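Looking after a stainless steel sink and the worktop round it

Stainless steel marks easily but it is hard to ruin. Most of the dullness people complain about is limescale and soap, and both come off with things already in the cupboard. The notes below cover the daily wipe, the monthly clean, smells from the waste, and the sealant line at the back, which is the part most often left until it goes black.

The daily wipe

Rinse the bowl with hot water after the last wash-up, then go over it with a cloth and a drop of washing-up liquid. Rinse again and dry it. Drying matters more than the washing in a hard water area. A sink left to drip dry here in Drungate has white rings by the end of the week.

Wipe in the direction of the grain. If you look closely at brushed steel you can see fine lines running one way, usually along the length of the sink. Rubbing across them leaves a cloudy patch that shows up in low sun.

Do not use wire wool. Tiny bits break off and rust, and the rust spots look as though the sink itself has gone. If this has already happened, a paste of bicarbonate of soda and water left on for ten minutes will usually shift them. Never use neat bleach on steel, and don't leave salty water standing in the bowl overnight.

Limescale

White vinegar does the job on most of it. Soak kitchen paper in vinegar, lay it over the marks and leave it for twenty minutes, then rinse well. For the end of the tap, half fill a small food bag with vinegar, hold it on with an elastic band so that the outlet is covered, and check it after half an hour. Chrome plating does not like long soaks, so don't go to bed and forget it.

Keep vinegar off marble, limestone and any other real stone. It etches the surface and the dull mark will not wipe away. If you have a stone splashback, or are not sure whether yours is stone or a printed panel, use warm water with a little washing-up liquid and nothing stronger.

Racks and bowls

A rack that sits inside one bowl keeps the drips off the worktop and leaves the other bowl free for washing.
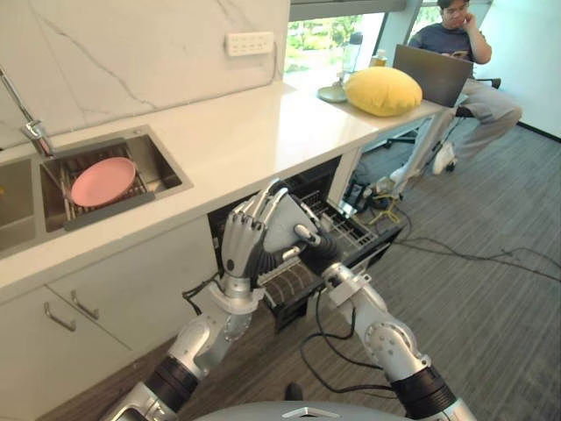

A rack in the right-hand bowl, with a pink plate resting on it.

Lift the rack out once a week and wash the underside. Slime collects where the wires cross, and an old toothbrush gets in better than a cloth. Coated racks start to go at the feet first. Once the coating splits the wire beneath will rust, and the rust will mark the sink. You can get another few months with slip-on rubber feet, but after that replace it.

Plates dry quicker with a gap between them. Glasses want to be tilted slightly so that air gets under the rim.

Smells from the waste

Nine times out of ten it is grease in the trap. Put a bucket underneath, unscrew the trap by hand, empty it and scrub it out with hot soapy water. Check the washer before you put it back – if it has gone flat or hard, get a new one. They cost next to nothing at Chaudhry on the high street, and it helps to take the old one in with you.

For a lighter clean, put two tablespoons of bicarbonate down each plughole, follow it with 200 ml of warm vinegar, wait until the fizzing stops and flush with hot water. It won't clear a proper blockage. Don't mix either of them with a shop-bought drain cleaner.

The overflow gets forgotten. Push a bottle brush in as far as it will go, then pour warm soapy water through from a jug.

The sealant line

Black spots in silicone are mould, and once they are under the surface no cleaner will reach them. Cut the old bead out with a sharp knife, scrape off what is left with a plastic scraper and wipe the gap with methylated spirit. Let it dry completely. Run the new bead in one go, smooth it with a wet finger and keep water off it for a full day.

Gloss worktops

Use a soft damp cloth and dry straight afterwards, or it will smear. Fine scratches come from grit, so brush off crumbs before wiping. Tea and turmeric should come up with bicarbonate on a damp cloth, rubbed very gently – test it somewhere out of sight first.

Sockets near a sink should be wiped with a dry cloth only. Switch off at the consumer unit if there is anything sticky that needs more than that.

Tips page kept by Edgars Pētersons. Updated 23rd April. Oven doors and hob rings will be added in June.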